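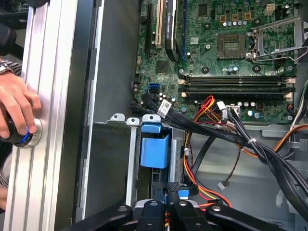 An open desktop tower at the bench, green motherboard on view.

Wudlow opens its repair and reuse shop in Dorkholm
3 May 2023

I've been wanting to write this one for months! Wudlow, my little computer reuse business, is moving out of my garage and into a real shop on Kourkoulas Street in Dorkholm, and you're all invited.
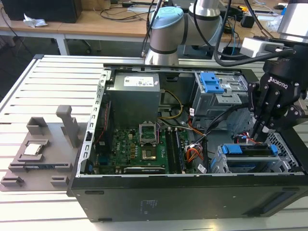

We take in old desktops from homes, schools and offices, and we get as many as we can back into use. Last year that came to 1178 machines, with another 2610 stripped for parts. People ask what's worth saving in an old tower, and my answer is nearly everything — power supplies, memory modules like the two sitting beside that empty CPU socket, even the case.

The new shop has nine benches, so the wait for a repair should drop to eight days (it's been much longer, and thank you for being so patient with me).

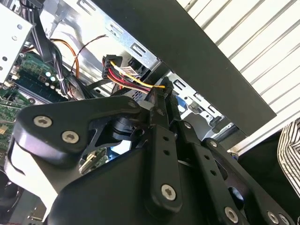

We're also starting Wivik, our lending plan for students. You borrow a desktop for the school year, and if you're still using it in May, it's yours to keep.

Drop-offs are free and you don't need to call first. Please bring the power cord if you can find it — we never have enough of them.

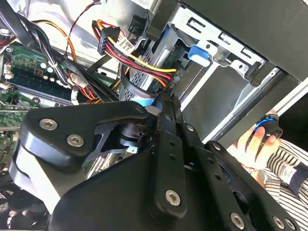

Monitors and printers will have to wait until we've got more shelves up. Press visits are welcome any afternoon, just ask for me at the front counter.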